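## 4. The table, the tray, and everything else on it

I should say up front that this was supposed to be the short section. Our study was about how people put small printed cards away when they're also trying to get other work done, and I figured the furniture would take up a paragraph at most. Then I started reading back through Aivar's notes and found that half of what people told us was about the table (and a surprising amount of the other half was about the tray!).

### 4.1 The tray

We used a slotted cardboard organizer, the open-topped kind with thin partitions that make a grid of narrow upright slots. We did try a plastic one from Plivus during the pilot, and people hated it – the cards slid down flat and you had to fish them out with a fingernail. Cardboard grips a little. It also gets soft at the corners after a few weeks, so we went through 2 trays over the whole study and kept the old one for spare partitions.

For most sessions the tray sat on the right side of the table near the front edge, and the laptop stayed open further back (Figure 1). I'd wanted the tray dead center, but our participants kept asking where their computer was supposed to go, and they had a point.

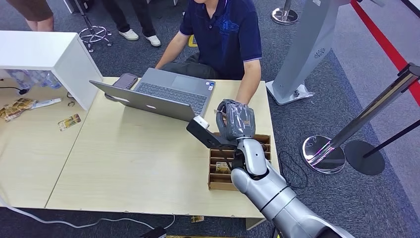

**Figure 1.** Slotted cardboard organizer on the light wooden table, with an upright card reading "MOS" in one of the lower slots. Laptop and phone behind, shelf cabinet at the left end.

The full deck had 56 cards. They have big letters and strong colors, and the thing I like about them is that you can still tell one from another when only part of the face is showing above a partition. Vaida Vītola designed the first batch with much smaller lettering, and in the pilot people were pulling cards halfway out just to read them, then forgetting to push them back down. We fixed that before any of the sessions reported in Section 5.

### 4.2 What ends up next to the tray

People bring stuff to a table. Phones, mostly, and chargers, and in one case an entire bag of oranges. We decided early on to let them, and only asked that nothing go inside the slots except cards. Across the study we logged 285 card placements, and I went back through the notes for each one looking for any mention of an object being in the way. The laptop came up most often. Several participants told us they'd rather reach across an open lid than close it, and I completely understand that, I do it every day at my own desk.

Dark round things turned out to be awkward in a different way. Our coders had trouble agreeing on where the edge of a round base was when it had several levels, and the guide from Kárason that we'd been following only covered boxes and flat items. We ended up using the widest ring as the edge and leaving it at that.

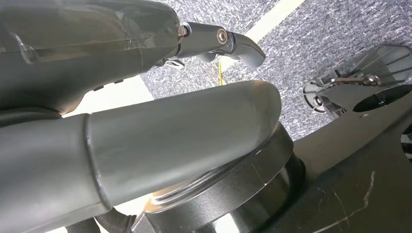

**Figure 2.** Black cylindrical base with a glossy upper rim and stepped sides.

With that rule in place the coders got through a session's worth of notes in 29 minutes on a good day, and the arguments mostly moved on to cables (we never did settle cables).

### 4.3 Surfaces and wear

I also wanted a few words on surfaces, mainly for anyone planning to repeat this. Pale wood is easy to work on and easy to code from, and small marks don't jump out at you. Dull black is another story. Every light scratch reads as a line, and one of our coders had briefly entered a curved scratch in the log as a length of string. 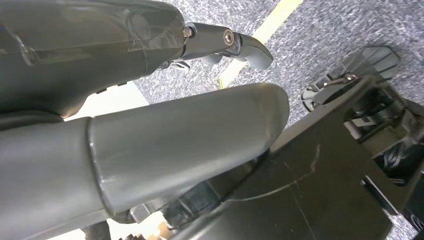 *Photo: Vaida Vītola*

The long curving mark on the black panel is the sort of thing I mean, along with the shorter straight ones near it. If I were setting up again I'd put a strip of matte tape over anything like that, or at least write the marks down on the Cunex sheet before the first session. We only began doing so in April, which means the earlier logs have to be read with a bit of care. Aivar Ots rechecked those entries by hand, and the corrected versions are the ones used in the next section.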